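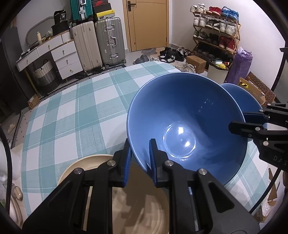 그림 4-1. 파란색 대형 볼

4장. 가족 나들이 일정 만들기

이 장에서는 Trulteo 여행 수첩 앱으로 당일 나들이 일정을 짜는 방법을 설명합니다. 과수원, 농장, 호숫가 산책처럼 아침에 나가 저녁에 돌아오는 외출이 대상입니다. 숙박이 끼면 5장으로 가십시오. 숙박에 장모님까지 끼면 5장을 두 번 읽으십시오.

4.1 시작하기 전에

다음 항목을 준비합니다.
- 앱에 로그인된 휴대전화
- 같이 갈 사람의 명단(희망자 말고 확정자)
- 차량 좌석 수
- 출발 시각에 대한 가족 간 합의. 합의가 없으면 4.3의 '출발 시각 투표'를 먼저 실행합니다.

주의: 명단에 '봐서'라고 답한 사람을 넣으면 앱은 그 사람을 참석으로 계산합니다. 현실은 그렇게 계산하지 않습니다.

4.2 새 일정 만들기

1. 첫 화면에서 '새 나들이'를 누릅니다.
2. 목적지를 입력합니다. 예를 들어 '미라니'라고 치면 Mirani 과수원과 Mirani 주차장이 나란히 나옵니다. 과수원을 고르십시오. 지난 3월 판까지는 주차장이 위에 떴고, 꽤 많은 가족이 주차장의 사계절을 감상하고 왔습니다.
3. 날짜를 고릅니다. 날씨 예보가 함께 표시됩니다.
4. '동행자 추가'를 누르고 이름을 넣습니다. 일정 하나에 최대 18명까지 들어갑니다. 그 이상이면 나들이보다 전세 버스를 먼저 알아보십시오.
5. '저장'을 누릅니다. 화면 아래에 초록색 띠가 나타나면 저장된 것입니다.

참고: 예보는 두 시간마다 갱신됩니다. '맑음'이 '흐리고 바람'으로 바뀌어도 앱은 일정을 취소하지 않습니다. 취소는 사람이 하고, 원망도 사람이 듣습니다.

4.3 출발 시각 투표

1. 저장한 일정을 열고 '투표'를 누릅니다.
2. 후보 시각을 다섯 개까지 입력합니다.
3. 마감 시간을 정하고 '보내기'를 누릅니다.
4. 마감이 지나면 결과가 동행자 모두에게 전송됩니다.

동점이면 이른 시각이 선택됩니다. 이 규칙은 개발자 Bushra Kazmi가 정했으며, 본인은 새벽형 인간입니다. 설정에서 '늦은 시각 우선'으로 바꿀 수 있습니다.

주의: 투표 결과는 수정할 수 없습니다. 운전자가 결과에 불복하면 투표를 새로 여십시오. 운전자를 새로 구하는 것보다 빠릅니다.

4.4 짐 목록

1. 일정 화면을 왼쪽으로 밀어 '짐'을 엽니다.
2. 기본 목록이 나타납니다. 겉옷, 물, 물티슈, 여벌 양말, 돗자리가 들어 있습니다.
3. 필요한 물건을 추가하고 담당자를 지정합니다.
4. 챙긴 물건은 이름 옆 칸을 눌러 표시합니다.

담당자를 '모두'로 지정하는 것은 가능하지만 권하지 않습니다. '모두'가 맡은 돗자리는 대개 현관에 남습니다.

아이와 함께 가는 경우 '어린이 모드'를 켜면 여벌 양말의 수량이 두 배가 됩니다. 부족하다는 의견이 접수되어 있습니다.

4.5 당일 화면

출발 당일에는 첫 화면이 자동으로 당일 화면으로 바뀝니다. 남은 거리, 다음 휴게소, 동행자별 메모가 표시됩니다. 메모는 '배고픔', '화장실', '기분'의 세 칸입니다. '기분' 칸은 본인만 수정할 수 있습니다. 이전 판에서는 아무나 수정할 수 있었고, 그래서 기분이 더 나빠졌습니다.

공연이나 체험처럼 시작 시간이 정해진 행사는 '고정 일정'으로 등록하십시오.

1. '행사 추가'를 누릅니다.
2. 이름과 시작 시각을 입력합니다.
3. '고정'을 켭니다.

고정 일정은 앞 순서가 밀려도 움직이지 않습니다. 대신 그 앞의 점심시간이 줄어듭니다. 점심시간이 0분이 되면 경고음이 납니다. 경고음은 끌 수 있으나 배고픈 동행자의 소리는 앱에서 끌 수 없습니다.

4.6 문제 해결

증상: 동행자에게 초대가 가지 않습니다.
조치: 전화번호를 확인하고 초대를 다시 보냅니다. 그래도 가지 않으면 상대가 알림을 꺼 둔 것입니다. 고의인지 여부는 앱에서 판별하지 않습니다.

증상: 지도에 Flornska 방면 도로가 보이지 않습니다.
조치: 설정의 '지도 자료'에서 Kenine 지역을 내려받습니다. 무선 인터넷이 되는 곳에서 미리 하십시오.

증상: 일정이 두 개로 보입니다.
조치: 두 사람이 각자 만든 것입니다. 하나를 길게 눌러 '합치기'를 고릅니다. 누구의 일정이 남을지는 집안에서 정하십시오.

이 장의 최종 수정: 2018년 6월 7일, Athina Pappas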